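4.2 Tidying

We ran 363 tidying trials on the Skikton bench, each with a limit of 60 seconds per object.

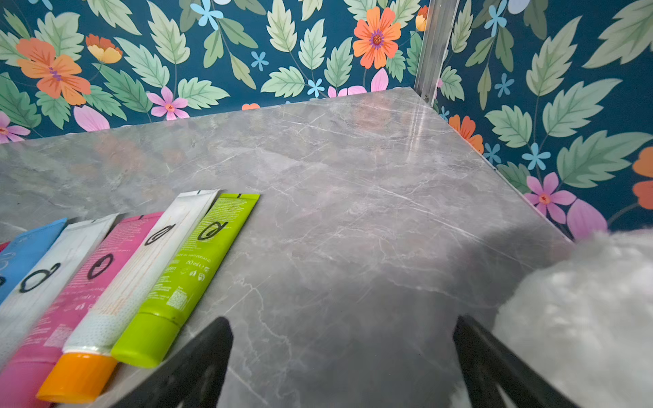
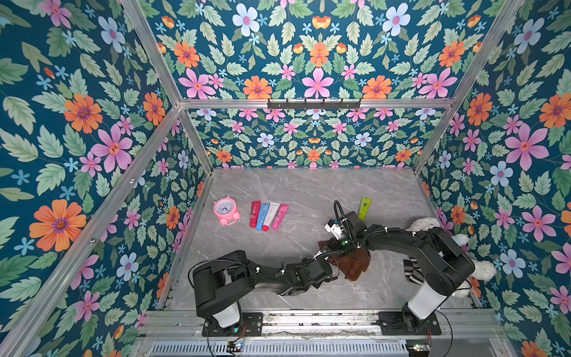 Figure 6. Squeeze tubes on the marble-patterned surface.

Household tidying remains hard to score because soft and rigid items fail in different ways. Nillora treats a row of tubes lying side by side as separate objects, while a crumpled cloth has no fixed outline to plan against. We excluded 122 trials with cloth from Table 2.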